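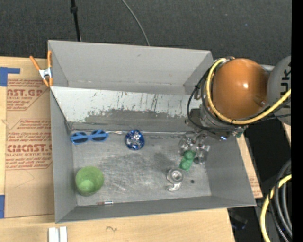 The Natberg cell with the arm reaching into its gray bin. An orange-handled spring clamp grips the rear left corner.

Natberg bin-picking cell

The Natberg cell is a bin-picking test station built around a single robot arm, a bin and a wooden tabletop. It is the second of two such stations set up under the Sindine project; the first, Aren, was taken apart for its cables. The cell is mostly cited for its setup routine, which has been copied by other groups with mixed results and on rather thin evidence.

Layout

The arm, which carries KUKA lettering, works over the bin from one side. Yellow and black cables are routed around the wrist in open loops. The setup notes say the loops must be long enough to let the wrist turn fully without pulling. They do not say how long that is, and at least one copy of the cell was wired too short as a consequence.

The bin has a sloping panel in front of its back wall, meant to bring objects down toward the floor of the bin where the fingers can reach them. Whether it does so any better than a flat-bottomed bin has never been tested at Natberg. The upper part of the panel has a whitish coating that is chipped and scratched, and the bin floor is scuffed and stained. The notes class this as cosmetic. Critics have answered that a changing surface also changes what a vision system sees, and that results from before and after the wear should not be pooled.

Test objects

Objects are a mix of household goods and hardware: sunglasses, a green cup, a metal part with a ring-shaped hub and a hooked arm. The selection is said to cover shiny, thin and awkward shapes. No written rule for choosing them has been published, so the claim is hard to check.

Setup

The bin is placed by hand and held with a spring clamp. Blue tape is used on the tabletop. The routine then runs as follows:

Jog the arm to the four corners of the bin at low speed and store each position.
Close and open the gripper 10 times with nothing between the fingers.
Lower the fingers to 20 mm above the bin floor and check that they are level.
Run 100 picks before any result is recorded.

The last step is the most disputed. It is described as a warm-up, but the original notes give no measurements to show that pick 100 differs from pick 1. The Araújo report, which compared the routines used at several cells, found that most operators stopped well short of the full count and wrote it down as done.

Clamping is the other weak point. One spring clamp resists sliding fairly well but does little against twisting, and a bin that has turned slightly will still pass a quick look. The Araújo report recommended a fixed stop on two sides. Natberg has kept the clamp – on grounds of convenience, according to its own notes.

Upkeep

Gripper joints are wiped down every Wednesday and the finger screws checked for play. Cable loops are inspected at the same time, mainly where they pass close to the wrist. The corner positions are stored again whenever the clamp has been taken off, a rule that depends entirely on the operator remembering to log it. Gaps in the log are common.

Claims that the cell needs "almost no maintenance" go back to a single project summary and should be treated with care. The same summary leaves out the time spent on rewiring after the move from Aren, and counts a replaced finger as part of normal running.

See also

Aren cell
Bin picking
Sindine project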